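October, Friday edition
Posted by the minutes-taker, Tindum Street Swap

Home | Minutes | Swap Day | Map | Contact

Minutes of the October meeting

We got going a little after seven in the back of the Vollmont bakery, and I took notes on the back of last month's agenda, so bear with me. Last month's minutes were approved with one fix: I'd written "plates" where it should have said "plants." Sorry to everyone who brought plates!

Tables first. We have 18 tables promised for swap day and the usual argument over who gets the shady side of the street. I suggested drawing names from a hat, that passed, and then we spent ages on whether people who share a table get one slip or two. One slip. It's settled, please don't email me.

The tent. Kratochvíl Rentals quoted us $149 for the big white one with the side flaps (same as the spring one, minus the hole). There was some grumbling and a pitch for tarps and clothesline, and I'll admit I liked the tarp idea, but it lost on a show of hands. Deposit goes in on Friday.

Parking. The lot behind Tronard Hardware is ours until 2 p.m. and then the delivery truck needs to get in, so anybody parked there has to be gone by then. I'll put up signs. Last time my signs blew into the creek, so if you own a staple gun, please bring it.

Food. Chili again, plus a meatless pot, plus whatever the bakery has left over. We talked about charging for coffee and got nowhere. It stays free with a jar next to it.

Kids' corner. Chalk, bubbles, and the puzzle table, which needs somebody to check for missing pieces beforehand. I said I'd do the ones under a hundred pieces - don't push your luck.

What we won't take: mattresses, car seats, open paint, anything with gas still in it. Somebody asked about cribs and we said no to those too.

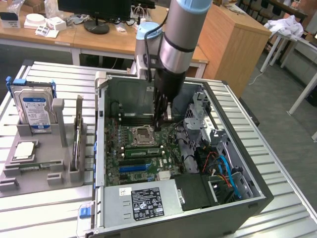 Electronics was the last item, and the one that ran us past closing. We're going to take them this year, but only on the one table by the mailbox, and everything needs a note taped on saying whether it works. Stripped machines are fine as long as the note says what's gone. A desktop tower with an empty CPU socket can still have a green memory module sitting in its slot, and there are people on our street who'd be happy to get one for spares. Please take your hard drives out at home. Printers were voted down, and I was outvoted on cables, so cables are in, bundled and tied. Next meeting same place, bring your own chair if you want a good one.

Comments

Does one slip mean one slip if the other person is my sister and we hate sharing?

Yes. One slip. - minutes-taker

I have a staple gun but no staples.

Very glad about the cables, I have a whole drawer.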